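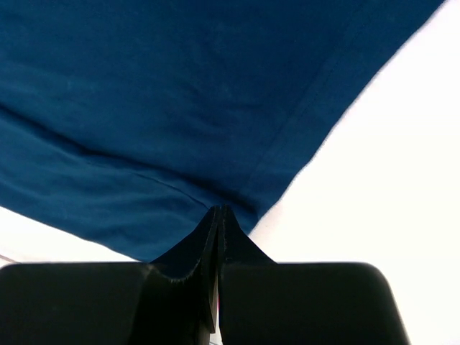
Divina Sison asked if I'd tried softer fingertips yet, and yes, I have, that's half of why I'm posting!

Some background. I've got one arm, a little camera down at the wrist, and two parallel grippers I'm trying to pick between for cloth. One is the Likport with the wide black fingers, the other is a Wallix with skinny metal ones and replaceable silicone pads. The job is dull: grab a piece of clothing near the edge, lift it, lay it back down flat. I've been mostly working with a blue knit because it shows up so nicely against a white table.

Last month I ran 600 grasps with each gripper, same arm, same controller, same pile of laundry. The Likport missed or dropped 109 of them. The Wallix dropped fewer, but it kept grabbing two layers when I only wanted one, and I didn't think to score that separately until I was most of the way through (I know, I know). So now I have numbers I can't really compare.

Three things I'd love help with. Is there a sane way to score a "good" pinch on fabric? Do wide fingers just lose on thin cloth, or am I approaching it wrong? And my wrist camera blows out the white table whenever I get in close, and the fingers go so black that I can't tell where the shadow in the fold stops and the fingertip starts. Do I need a different camera, or is that lighting?

Budget is small. I could buy one more set of fingertips or one more camera this winter - not both.
Ebise Alemneh

Britta Hellwig
Don't buy the camera yet. I went through three of them before I learned this, and all three had the same trouble, because auto exposure was averaging over a scene that's half white table and half black plastic. Lock the exposure by hand. Set it while the gripper is down at grasp height with cloth in it, and leave it there. Your far-away view will look gloomy and that's fine, you're not making decisions from up there anyway. Lock the white balance too while you're in the menu.

Then change the table. A sheet of medium gray felt or craft paper, matte, taped down at the corners. I paid 12 dollars for a roll and it did more for me than the last camera did. If you have to keep the white, at least move your lamp off to one side so it isn't bouncing straight back up into the lens. Side light also makes the wrinkles stand out, and you want that when you're hunting for something to pinch.

For the black-on-black problem, put a strip of matte tape on the inner edge of each fingertip, in a color you never see in your laundry. I use lime green. Keep it off the contact face or it'll change your grip and wreck the comparison all over again.

On scoring, I'd stop using hit or miss. Mine goes like this:

0 - closed on air
1 - touched cloth, slipped before the lift
2 - lifted, wrong number of layers
3 - lifted, right layers, slid or fell before placing
4 - lifted, right layers, placed

You can rescore your old runs if you saved the wrist video. It's boring, put some music on. I went back over 2356 clips that way and it took me most of December evenings, but the two grippers I thought were tied were nowhere near tied. One got nearly all its failures at 1 and the other at 2, and those need completely different fixes. Slipping is a pad or force problem. Grabbing two layers is a depth problem, usually.

As for wide versus narrow, I wouldn't call it for either one on what you've got. Wide fingers gather up more cloth and hold it nicely once they have it. They're worse at getting started on a flat patch with no wrinkle. Try coming down with the fingers open only a couple of centimeters, touch the cloth, press lightly, and close slowly while you're still touching. The fabric bunches up into a little ridge between the tips and you've got your pinch. If you come in wide open and snap shut, the tips tend to skate right over it.

Oh, and hems! Decide now if you're aiming at hems or at the middle of the cloth, and log which. A hem is thicker and stiffer and everything grabs it better, so if one gripper happened to get more hem grasps, there goes your result.

Asnakech Gudeta
get the wallix, the alemayehu ones are ok too but slow shipping. never had luck with wide fingers on tshirts

Tiruwork Araya
I agree with most of what Britta wrote but not the slow close. On my arm (Stusbridge controller, older firmware) going slow made it worse, because the controller reads the first bit of resistance as "object held" and just stops squeezing. You end up with this sad loose pinch that falls out on the way up. Check whether yours has a force threshold before you mess with speed. I raised mine one step and the drops mostly went away, on both sets of fingers.

Also, swap pads before you spend anything on new fingers. Would the Wallix silicone fit on the Likport tips with double-sided tape? Ugly, but then you're comparing finger shape on its own and not shape plus rubber. Right now you're changing two things at once and I don't see how you'd pull them apart later.

And alternate them if you can stand it. I do 50 with one, swap, 50 with the other, back and forth. Knit gets stretched and fuzzy the more you pinch it, so whichever gripper goes second is working on a more beat-up shirt. A quick iron between rounds helps a little, though it never really gets back to new.

If you do end up buying something, I'd go for fingertips. Post the rescored numbers when you have them, I'd like to see how many of your 109 were plain slips.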